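How Does a Robot Know What to Do Next?

A look inside the thinking part of a robot, for curious readers

Think about the last time you put something away in a drawer. Maybe it was a pair of socks, or a marker that had rolled under the bed. You probably did it while talking to somebody, or humming, or wondering what was for dinner. You didn't say to yourself, "Now I shall move my elbow." Your brain took care of all that in the background, the way it takes care of breathing.

A robot has to have every bit of that worked out for it. The arms and motors are the parts people like to look at (and they are very nice to look at!), but the part that decides where the arms should go is software, which is another word for computer programs. You can't see software, so it doesn't get its picture taken very often. This page is all about it.
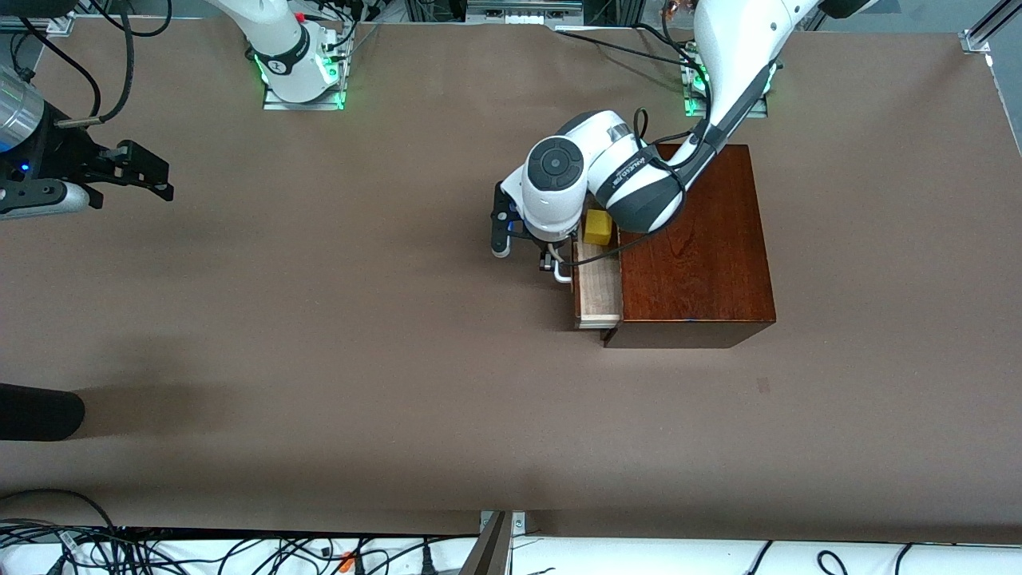
Plondesik, February

Let's start with a job that sounds almost too easy to bother with. There is a little wooden cabinet with one drawer pulled partly open, and there is a small yellow block. The block and the drawer have to do with each other somehow: perhaps the block should go in, perhaps it should come out, perhaps the drawer should be shut afterward. You could do any of these before you had finished reading this sentence. For a robot, even one of them is a whole string of smaller jobs, and we are going to follow the string along from one end to the other.

Part one: Looking

A robot's eyes are cameras, but a camera doesn't know anything. It hands over a picture made of tiny colored dots called pixels, and each pixel is really just a few numbers that say how much red, green and blue is in it. So if you could peek at what the computer gets, you wouldn't find a block or a drawer at all. You'd find a very, very long list of numbers.

The program that makes sense of those numbers is called the perception program. ("Perception" means noticing things.) Its job is to say something like, "These dots over here belong together, and I think they are a block." The word "think" matters a lot in that sentence, because the program is making a guess. A good program also says how sure it is. If it isn't very sure, it can ask for another picture and have another go.

Colors help, and they can be troublesome too. A bright yellow block on a brown table stands out nicely. Shadows are harder. When an arm leans over a table it throws a soft dark patch underneath, and a program that hasn't met many shadows may decide that the dark patch is a thing you could pick up! People who write perception programs spend an awful lot of time on shadows.

The usual way to get better guesses is to show the program plenty of pictures. Suppose we give ours 2127 pictures to practice with. We would keep some of them back, say 253, and not let the program see those until the practice is over. Then we bring them out and find out how it does with pictures it has never met. It's the same idea as your teacher giving you new spelling sentences on test day in place of the ones you took home.

Part two: Knowing where your own hands are

Close your eyes and touch your nose. (Go on, I'll wait.) You can do that because your body keeps track of where its parts are. A robot arm does this with sensors in its joints, which measure how far each joint has turned. Many robot arms have 7 joints, and that is a wonderful number of ways to bend. If you give a program all the joint angles, plus the lengths of the pieces in between, it can work out exactly where the fingers ought to be.

Going the other way is trickier. If you tell the program, "Please get the fingers to that corner of the drawer," there may be lots and lots of ways to bend the joints that would all do the trick. The elbow could be high or low, or tipped out to one side. The program has to choose, and it tries to choose one that doesn't tie the arm in an awkward knot.

Part three: Making a plan
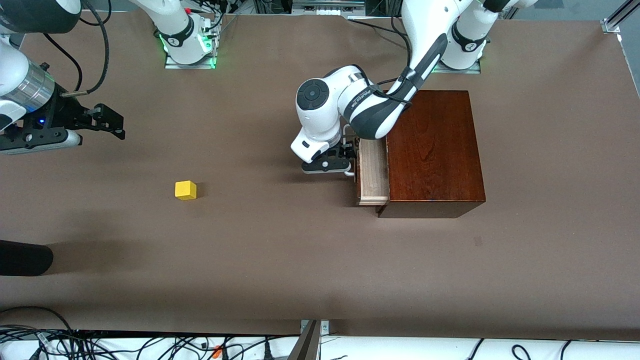 Planning is what happens between knowing where things are and moving. Let's say our job is to get the yellow block off the table and into the drawer. The planner, as that program is called, might write itself a list like this:

Move above the block.
Open the fingers.
Go down.
Close the fingers.
Lift.
Move above the drawer.
Go down a little.
Open the fingers.
Move away.

The order is important. Try swapping "Lift" and "Close the fingers" in your head and see what sort of trouble you get into.

Each line on the list needs a path as well, and the path mustn't go through anything solid. The cabinet takes up room. The table takes up room. When there are two arms, each arm has to treat the other one as something it must not bump, and since the other arm might be moving too, the planner checks where both of them will be at each moment along the way. It may try a path, find that it scrapes the cabinet, toss it out and try again. It could toss out 969 paths before it finds one it likes, and a fast computer won't even complain.

Part four: Moving, and fixing things along the way

Now the control program takes over. It sends messages to the motors, and then it checks the joint sensors and asks, "Did we get where we meant to go?" If the arm is a tiny bit behind, it pushes a tiny bit more. If it has gone too far, it eases off. Then it checks again, over and over, many times every second.

This checking and fixing is called feedback, and you use it too. When you carry a full cup of juice across the kitchen, you watch the juice and tip your hand this way and that to keep it from spilling. You are running a feedback loop, and quite a good one, unless the dog gets in the way.

Try it yourself

You'll need a friend, a small box and a block or an eraser. One of you is the robot and the other is the software. The robot keeps both eyes shut and does only what the software says. The software may use words such as "left," "down," "open" and "close," but mustn't touch the robot. See whether you can get the block into the box.

Then swap places and play again with this new rule: after each move, the robot tells the software what its fingers can feel. Write down which words you wished you had, and add them to your list for the next round.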